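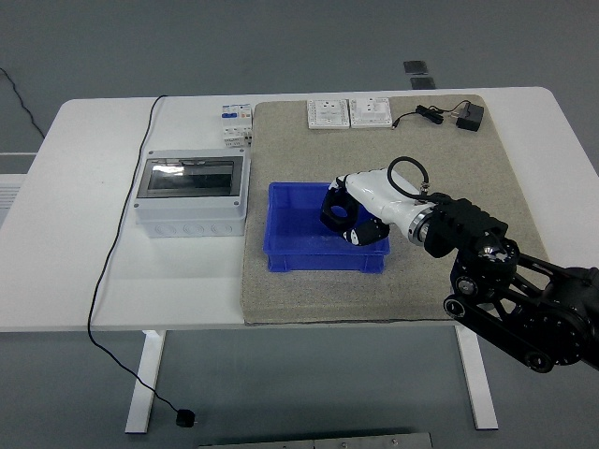

I went to the open day at Granach because my brother-in-law couldn't use his ticket. I spent 31 years as an electrician, the last 12 of them teaching apprentices at the college in Marnden, and I had no great wish to see a robot. But the train to Adindale was cheap, they were giving people lunch, and it was January and I had nothing on.

What they have there is the ground floor of an old carpet warehouse, divided up with screens. Behind each screen is a table, and on or beside each table is an arm doing something. Visitors were taken round in small groups. Ours was led by an engineer called Genivaldo Trindade, who spoke quietly and answered what he was asked, and I liked him for it. I've been on factory tours where the guide had learned a speech and couldn't be moved off it.

The table I want to write about was the one with electrical fittings on it. There were wall sockets, a distribution box with a smoked window, a small breaker unit, a power adapter with its lead. Ordinary stuff, the kind of thing I've had rolling about in the back of a van all my life. There was a grey felt mat and a blue bin in the middle of the mat, and the arm's job was to put things into the bin and take them out again and set them down where it had been told to. That was all of it. No wiring, no screws, no terminals.

A man in our group said, quite loudly, that his granddaughter could do that. She probably can. I thought much the same for the first few minutes.

Then I watched it do a socket. If you have never handled loose sockets all day you may think of them as easy things to pick up, and for a hand they are. They are flat and smooth on the front, the edges are shallow, and if one is lying face up on a table you don't really lift it, you tip it with a fingernail and get your thumb under. You don't know you do this. I must have done it tens of thousands of times and I had never once thought about it until I saw a machine trying to manage without a fingernail. It came down, closed, slid off, went up, and came down again slightly turned. On the third go it had it. The whole business took longer than it would take me to wire the thing.

I asked Mr Trindade how many of those goes it got right. He said that over the past fortnight the table had logged 1,503 attempts across all the fittings, and that on the sockets it was managing 88 per cent if you let it have three tries. The adapter was worse, because of the lead. He said this without any embarrassment. He also said the distribution box was the easy one, being big and square, and that visitors always guessed it would be the hard one because it looked complicated.

I have been turning this over since I got home, and I have come to a view, which is that the open day was worth holding and that most of the people who came drew the wrong lesson from it.

There were two camps at lunch. One lot were disappointed. They had expected to see a house being rewired, I suppose, and had seen a bin being filled. The other lot were alarmed, and were already telling each other that there would be no trades left in ten years. I sat with a woman called Amna Dhanial, who runs the stores for a wholesaler, Ghauri, and she was in neither camp. She had come with a notebook and one question, which was whether the thing could pick a mixed order. Her stores handle returns by the crateful. A contractor sends back whatever was left over from a job, all in together, and somebody has to stand at a bench and sort it into breakers, sockets, boxes, leads. She has trouble keeping people in that job. It is dull and it is cold and your hands get sore. She had been told it could not do it yet, and she wrote that down and went back for more soup.

I think she had it right. A demonstration like this tells you about one job on one table. If that is your job, or near it, you learn a good deal. If it isn't, you learn very little, and you ought to go home and say so.

It is worth being exact about what I saw and didn't see. I saw an arm moving fittings about under good lighting, on a mat, with staff standing by. I did not see it work in a loft, or behind a kitchen unit, or in a hallway with a dog in it. I did not see it decide anything that mattered. When an apprentice opens up an old board, the skill is in noticing that something is wrong, that the colours don't agree or there's a smell, or that some previous owner has been at it with a butter knife. I asked whether anyone at Granach was working on that and was told no. They are working on picking things up.

So I would say to the people who were alarmed that they can leave the lad's apprenticeship papers where they are. I'd still put a young person into the trade tomorrow, and I'd tell them what I always told them, which is to learn to test before they touch.

To the people who were disappointed I would say something a bit sharper. We have all been fed on short films in which these machines do a perfect job to music. Somebody chose those 20 seconds. Granach could have done the same, and set the arm to move nothing but the distribution box all afternoon, and sent everyone away impressed. They let us stand and watch it miss. Any firm that wants public trust for this kind of machine should be made to do it that way, and any council or college thinking of spending money should insist on standing at the table for an hour before it signs.

I do have complaints. The groups were too large for the space, and those at the back saw mostly coats. The tour said nothing at all about safety until someone asked, and it should have come first. I noticed leads running across the tabletop and on to the floor, and at the college I'd have had a word about that. It may be fine on a working day with only staff about, but they had around 200 visitors through the door and a fair few of them were children.

I would also have liked to hear about the people who now do the work. There was a board near the exit about freeing workers for better tasks. I've read that sentence in one form or another since the eighties. If Ghauri does buy such a thing one day, the person at the sorting bench will want to know what the better task is and what it pays, and that's a fair thing to want in writing. Mrs Dhanial said she would simply move hers on to the counter. I believe her, but not every stores is run by her.

They are holding another one in the autumn. I've put my name down. I want to see how it is getting on with the sockets, and whether anyone has thought to give it a fingernail. I mentioned that to Mr Trindade on the way out and he said they had tried a thin metal tip and it scratched the faces. I told him to try an old plastic bank card, cut down. He wrote it on his hand.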